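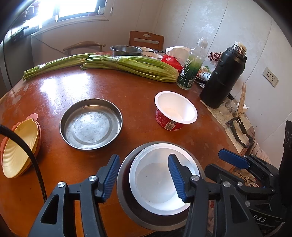

Kristaps Sakalauskas
Flemmont Laboratory for Text Retrieval

4. Query rewriting and the treatment of short queries

Figure 1. Tabletop with a round steel pan, two stacked shell-shaped plates and paper cups; a gripper with blue ribbed fingertips is open around the rim of one cup.

4.1 Motivation

The baseline ranker described in Section 3 scores a page by the overlap between its terms and the terms of the query, weighted by how rare each term is in the index. This works well for queries of four words or more. For one-word and two-word queries the weighting has little to work with, and the order of the results is decided mostly by page length and link count. A user who types "cold frame" may want a garden structure or a part of a bicycle in winter storage, and the baseline has no means of preferring one over the other.

We therefore place a rewriting step, called Laur, between the query parser and the ranker. Laur takes the raw query and returns up to 3 alternative forms, each with a weight between zero and one. The original query is always kept, with its weight fixed at one. The ranker runs on every form and the scores are merged by weighted sum.

4.2 Candidate generation

Candidates come from two sources. The first is the session log: if users often follow query A with query B and then stop searching, B is stored as a candidate for A. The second is the anchor text of links pointing to pages that were opened for A. Anchor text is noisy — navigation labels such as "home" and "next" dominate the raw counts — so we drop any phrase that appears as an anchor on more than 1000 distinct hosts.

Both sources are cleaned in the same way. Terms are lowercased, plural endings are folded, and forms that differ only in word order are treated as one. Proper names are left alone. An early version folded these too, with poor results on queries for places and product lines.

4.3 Weighting

The weight of a candidate is the cosine between its vector and the vector of the original query, multiplied by a trust factor for the source. Vectors are averaged from term embeddings trained on the Florkby crawl. The trust factor was set by hand at first and later tuned on a held-out set of 400 queries, none of which appear in the test data. Tuning raised the factor for session candidates and lowered it for anchor candidates.

Candidates with a final weight below a fixed cutoff are discarded. Where all candidates fall below the cutoff, the query passes to the ranker unchanged. This is the usual case for long queries, and it keeps the added cost low for the traffic that gains least from rewriting.

4.4 Running cost

Each rewritten form requires a further pass over the index. On the Plovedent cluster the full step adds around 40 milliseconds to a query that is not cached. Most of this is spent in the merge, where the result lists must be aligned by page before the scores can be summed. Running the passes in parallel shortens the wait but does not reduce the total work.

The candidate table is rebuilt each Saturday from the logs of the preceding week. Between builds it is read-only, so a query that becomes popular midweek gets no session candidates until the next build. We tested a table with hourly updates and found it hard to keep free of automated traffic, which produces long runs of near-identical queries and distorts the session counts. The weekly table is used in all experiments reported in Section 5.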